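Open day at the Preltura craft rooms, Skernness

I'd been meaning to get out to Skernness all summer, and when I spotted the poster for the Preltura open day in the library window I put it straight on the fridge. I do like a nose round other people's workrooms (you all know this by now, I once drove to Wasville to look at a bindery that was shut) and this one has been going for years without me ever getting past the front door.

Getting there is easy enough if you come by bus. The stop is right at the bottom of Wu Lane and you walk up past the boatyard. If you're driving, the car park is tiny and the overflow is a field, so wear sensible shoes. Entry was free, but they ask you for £2 if you want to have a go at anything, and that covers your paper and paint.

The downstairs is all printing. Big old presses, drawers and drawers of wooden letters, and a smell of ink that I could happily have taken home in a jar. They've got almost 1,000 lino blocks down there, all labelled, and you're allowed to open the drawers! I spent far too long on the birds. There was a heron I'd have had off them in a second.

Upstairs is where the painting and marbling goes on, and it's much more like being in somebody's flat. Carpet on the landing, a kettle, a telly on the wall. I arrived up there in the lull between two sessions, when all the trays were getting a going-over, and I'll be honest with you, I enjoyed it as much as the demonstrations. I'm a terrible cleaner-up at home. My own trays live under the sink with last year's paint still in the corners.
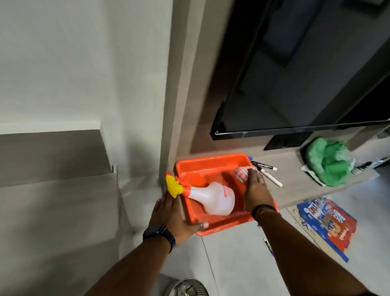
Scrubbing out an orange tray on the shelf under the telly, spray bottle lying inside it.

What I hadn't thought of is using a little pink and white sponge with a bit of scrub to it. I've always gone in with kitchen roll and then wondered why the corners stay grubby. A squirt, a scrub, a wipe round, and on to the next. I was told they do the trays between every group, which explains why everyone's colours were coming out so clean. Mine go to mud by the third sheet.

I also liked that the pens and cloths and bits live out on the shelf where you can grab them. I've spent a lot of money on boxes with lids over the years and all they've done is hide things from me.

The marbling session itself was lovely. You get a tray between two, you flick your colours on, you drag a comb through (gently, I was told off for being heavy-handed) and then comes the scary bit where you lay the paper down and hope. My first one had a great bald patch in the middle where I'd trapped some air. The second was a sort of stormy green and I'm really pleased with it — it's drying on top of the bookcase as I type.

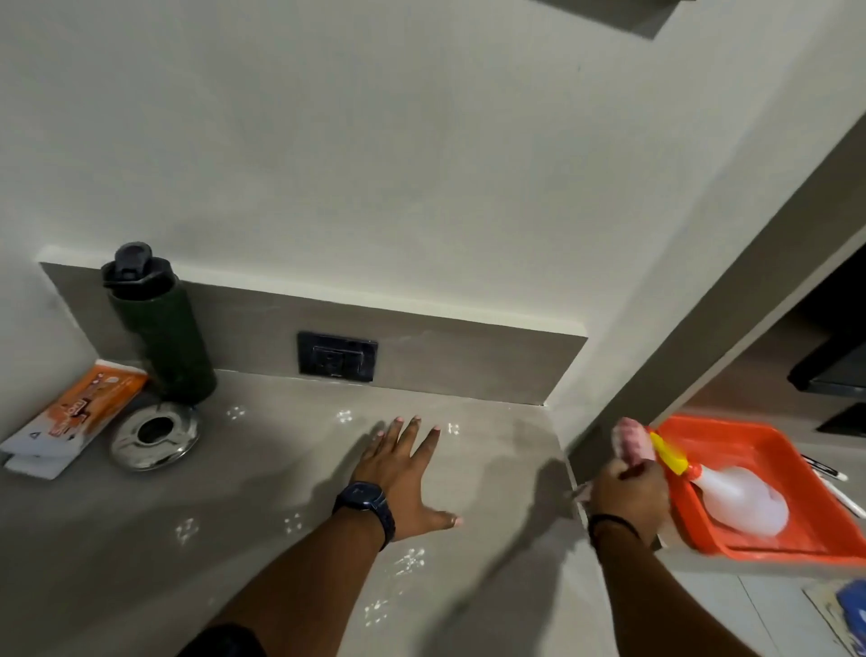

After that I went in search of a cup of tea, and I have to report that the tea is good and the flapjack is better. It was 80p a slice and cut very generously. There's a bench out the back where you can see right down to the harbour wall, and I sat there with my wet paper held flat on my knees like a waitress, chatting to anyone who'd sit down. Most people seemed to be local, though one couple had come over on the ferry specially.

A few small grumbles, as I do like to be fair. The stairs are steep and there's no lift, so if your knees are bad you'd only get to see the printing. The signs for the toilets send you round in a circle. And the shop had sold out of the marbling combs by the time I got to it, though they took my name and said they'd have more in by November, when they're doing it all again.

They were hoping for 400 visitors over the day and going by the queue for the presses when I left, I should think they managed it. I came home with two sheets of marbled paper, a heron postcard, green fingernails and a new sponge from the corner shop. The trays under the sink are getting done at the weekend.

Comments (3)

marshlark: Oh I'm so cross I missed this! Do you need to book for the November one or can you just turn up?

tidewrack_jen: We went in the morning and the presses were much quieter, for anyone planning ahead. Agree about the toilets, we ended up back in the shop twice.

inkythumbs: Try laying the paper down from one corner instead of flat, it lets the air out as you go. Would love to see the stormy green one when it's dry.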